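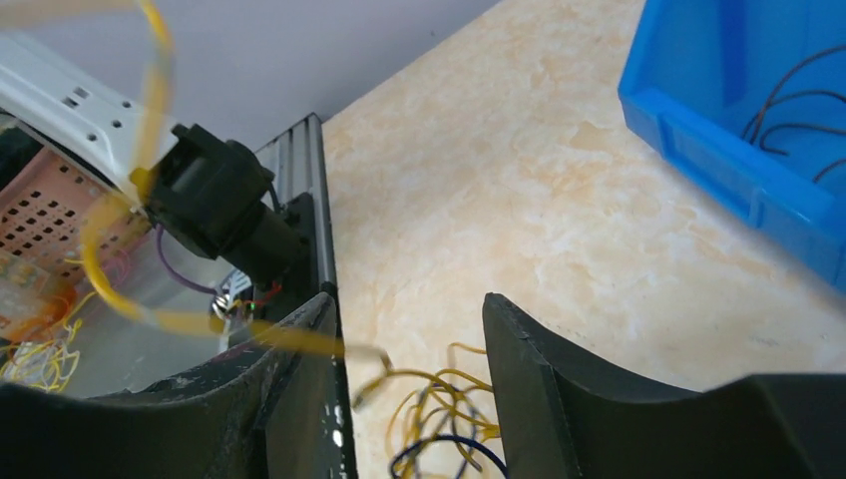
Welche Zahl der Wahlberechtigten gilt für das Quorum beim Bürgerbegehren in Cletska?

Maßgeblich ist die Zahl, die bei der letzten Gemeinderatswahl amtlich festgestellt wurde, also 3.497. Spätere Zu- und Wegzüge bleiben außer Betracht.

Hallo in die Liste,

ich antworte gesammelt auf die Mail von Mafalda und lasse nur die Teile stehen, auf die ich eingehe.

Mafalda Brandão schrieb:
> Im Prullerari stand, das Begehren zum Erhalt des Ortschaftsrats
> Inmont sei an 41 ungültigen Unterschriften gescheitert. Auf der
> Liste hieß es bisher, die Prüfung laufe noch. Was stimmt? Und
> können wir nachreichen, oder müssen wir von vorn anfangen?

Die Prüfung läuft noch. Gestrichen sind bisher 41 Einträge, das entspricht dem Zwischenstand des Wahlamts. Ein Beschluss des Gemeinderats über die Zulässigkeit liegt nicht vor und ist vor November auch nicht zu erwarten. "Gescheitert" ist demnach die Wortwahl der Redaktion.

Zur Rechnung: Die Satzung verlangt zehn Prozent der Wahlberechtigten, aufgerundet auf die nächste ganze Zahl. Das ergibt 350 gültige Unterschriften. Die gestrichenen Einträge werden von der eingereichten Gesamtzahl abgezogen und nicht von der Schwelle. In der Diskussion ist das zweimal verwechselt worden.
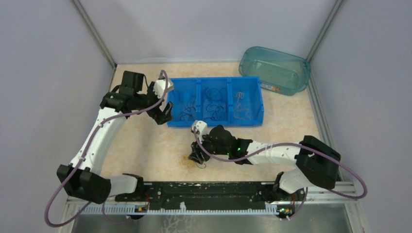
Darf eine Unterschrift gestrichen werden, wenn nur das Geburtsdatum fehlt?

Das hängt davon ab, ob die Person anhand der übrigen Angaben zweifelsfrei im Wählerverzeichnis zu finden ist. Ist sie es, bleibt der Eintrag gültig.

> Angeblich sind ganze Bögen aussortiert worden, weil der Text
> des Begehrens auf der Rückseite stand.

Vier Bögen sind betroffen, alle aus dem Nachdruck bei Coelho. Der Text des Begehrens und die Kostenschätzung müssen auf jedem Bogen vollständig stehen. Eine Vorschrift, dass es die Vorderseite sein muss, finde ich in der Satzung nicht. Das Wahlamt hat die Bögen zurückgestellt und die Einträge darauf bislang weder anerkannt noch gestrichen -- sie sind in den 41 also nicht enthalten. Ich habe um eine schriftliche Begründung gebeten.

> Wie lange können Unterschriften nachgereicht werden?

Bis zum Ablauf der Einreichungsfrist. Danach werden nur noch die Unterschriften geprüft, die vorliegen. Die Frist endet um 18 Uhr am letzten Tag, maßgeblich ist der Eingangsstempel. Der Hausbriefkasten wird nach Dienstschluss geleert, deshalb bitte am Schalter abgeben und die Quittung mitnehmen.

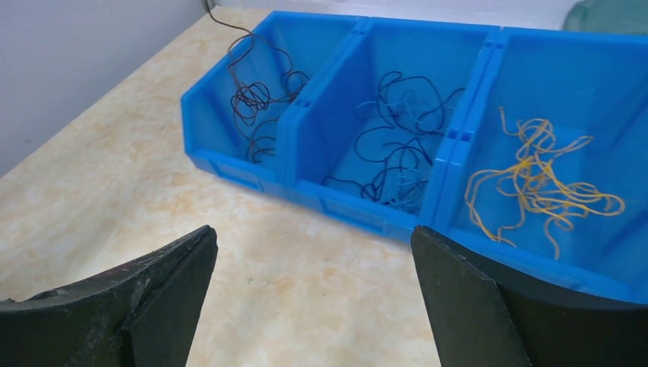
Leonilde Lobo
Vertrauensperson des Bürgerbegehrens Inmont

Noch zum Verfahren: Auf der öffentlichen Anhörung ist Platz für bis zu 80 Personen. Rederecht haben die Vertrauenspersonen, Fragen aus dem Publikum sind nach der Aussprache zugelassen. Wer eine Frage schriftlich einbringen will, schickt sie an das Hauptamt und setzt mich in Kopie.

Bitte keine Scans ausgefüllter Bögen an diese Liste. Das Archiv ist öffentlich, und auf den Bögen stehen Anschriften. Leere Bögen in der korrigierten Fassung liegen bei mir und können abgeholt werden.

Den Betreff habe ich geändert, der alte Thread zur Hauptsatzung war zu lang geworden. Antworten zum Quorum bitte hier, alles zur Hauptsatzung weiter dort.

L. L.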